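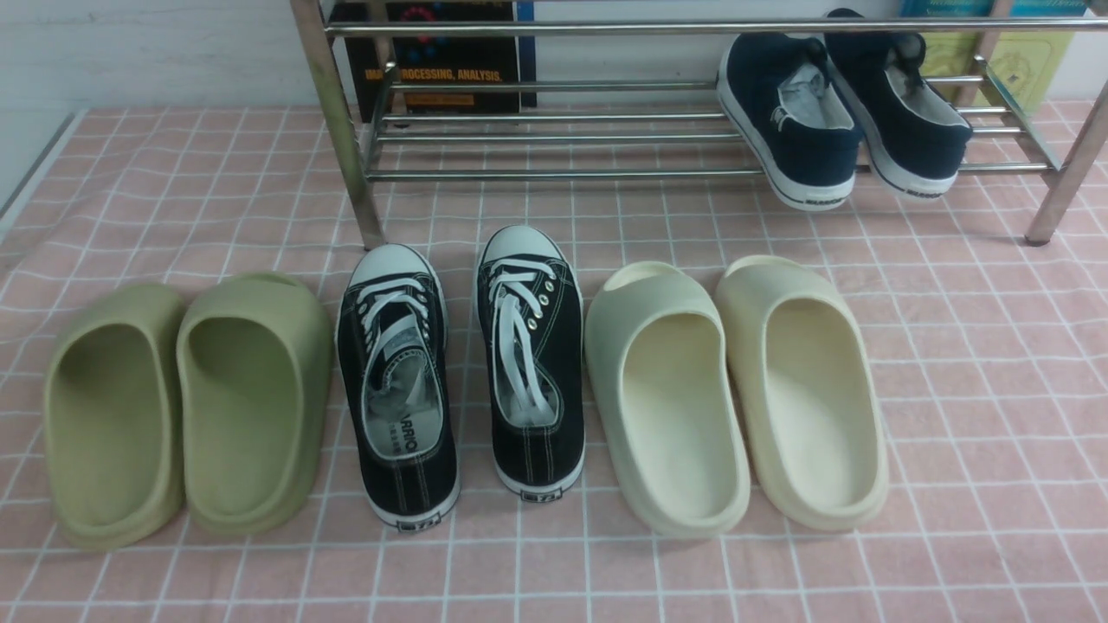
Which way should the shoes face in a floor row?
Toes to the rack, heels to the walking side. A shoe set down this way can be picked up by the heel and put on the rack without turning it, and it can also be stepped into from the room.

Entryway Footwear: Floor Row and Metal Rack

Gallery notes by Heike Ehlers. Layout by Roxana Rivadeneyra.

This page covers the floor row, the pink grid mat under it, and the metal rack behind it. It belongs with the Jirness notes on small entryways, which deal with coat hooks and umbrella storage. Boots are not covered. The row holds whatever is worn daily, plus anything waiting to go up on the rack.

Order in the row is by pair, with a gap left between one pair and the next. Molded slides go at the ends and lace-up shoes in the middle. Slides have thick walls and keep their shape when something is pushed against them. Canvas does not, and a low-top at the end of a row gets kicked over.

The mat grid is used as a guide. Pick one white line, set every heel to it, and correct by eye from a standing position. Small differences between left and right shoes are acceptable. A difference of a full square is corrected at the evening check, at 9.

Laces are a separate matter. For floor storage they may stay loose. For the rack they should be tucked inside the shoe, as a hanging lace catches on the bars when the next pair goes in.

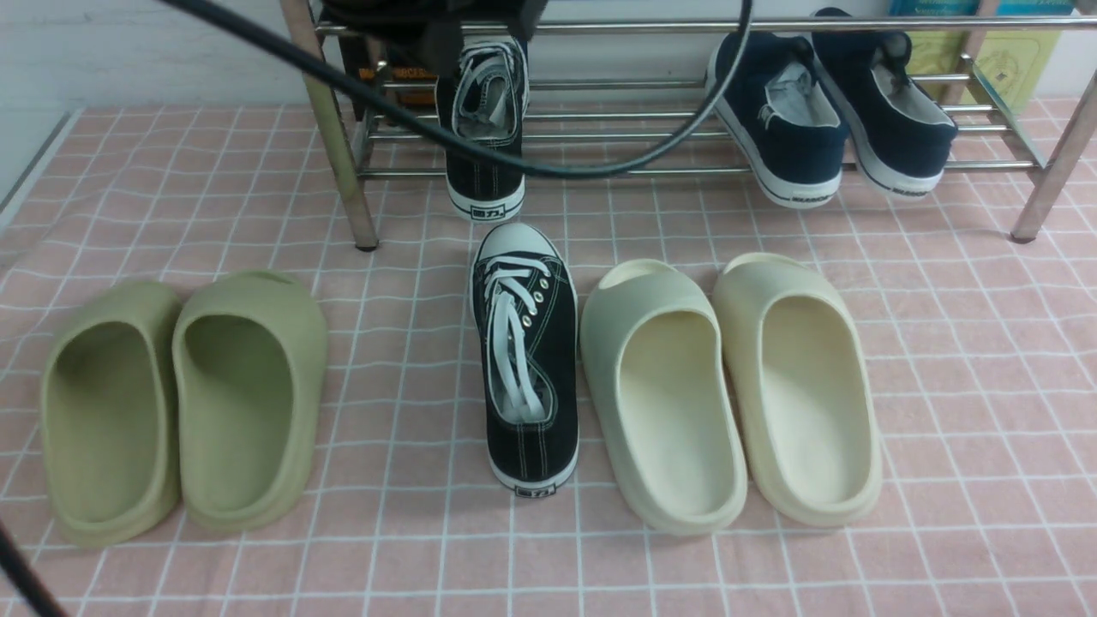 Sneakers go up first and slides last. Canvas low-tops and the navy pair share the rack, and the slides stay down until the lace-ups are placed. Aníbal Yupanqui prefers the reverse order and has written it up on the Tamayo page. His method works on a rack with deeper shelves. On a narrow one the slides take up the width and the sneakers end up on the floor anyway.

Move one shoe at a time. Carrying a pair in one hand is quicker but presses the heels together, and on canvas this creases the back of the shoe. Slides can be carried as a pair, hooked over two fingers by the straps.

Set the left shoe first, then the right against it with the toe caps level. If the sole overhangs the front bar, push the shoe back until the heel clears. Do not stack slides sole to footbed; grit from the lower surface ends up where the foot goes.

Gladys Restrepo asked about color order. We do not sort by color. Olive, cream, black and navy are easy enough to tell apart at a glance, and sorting by type leaves fewer gaps.
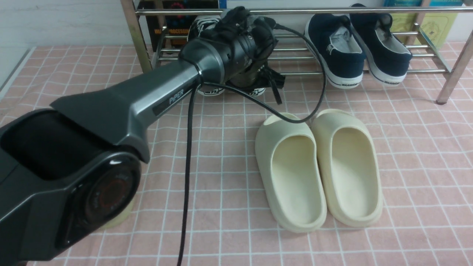

The floor under the rack can be used, with one condition: the shoe kept there must come out without lifting anything else. Thick-soled sneakers suit this position. They are heavy for their size and do not slide when the mat is pulled straight.

Cleaning is done with the rack emptied and the mat taken up. Wipe the bars with a damp cloth and dry them at once. Molded slides can be rinsed under the tap. Canvas is brushed dry, then spot-cleaned, and goes back on the rack with the tongue pulled forward until the inside has aired. Itsuki Kaneko keeps the brushing notes under Hovis, last revised in September.

Mat corners that curl should be rolled the opposite way and left for 20 minutes before the mat goes back down.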